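I finally got my turn on the two-arm setup at Bonik this June, and I have been grinning ever since! You hold a pair of handles, the arms copy whatever you do, and every run gets saved so the robot can learn from it later. Sombat Meesuk had me start with paper, which sounds like the easy one (it is so not the easy one).

Paper bends the second you lift it. I'd pinch the bottom edge in the green fingers, feel very proud of myself, and then have to work out how to bring the other arm in without crumpling anything. My first three tries were awful. By the sixth I had slowed right down and was breathing like I was threading a needle – and I loved it. 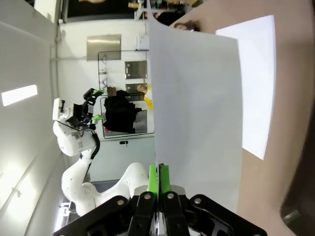
Do you need to know how to code to teach a robot this way?

Not for the showing part. You move the handles, do the task start to finish, and do it again. Someone else handles the training afterward, and at our place that's Thongchai Wongsuwan, who wants roughly 4000 runs before he'll even talk about results.

He also told me to stop fixing my grip halfway through, or at least to fix it the same way each time. My hands have their own ideas about that, but I'm working on it. Next up is folding, with both arms going at once, and I've already asked for two more evening slots.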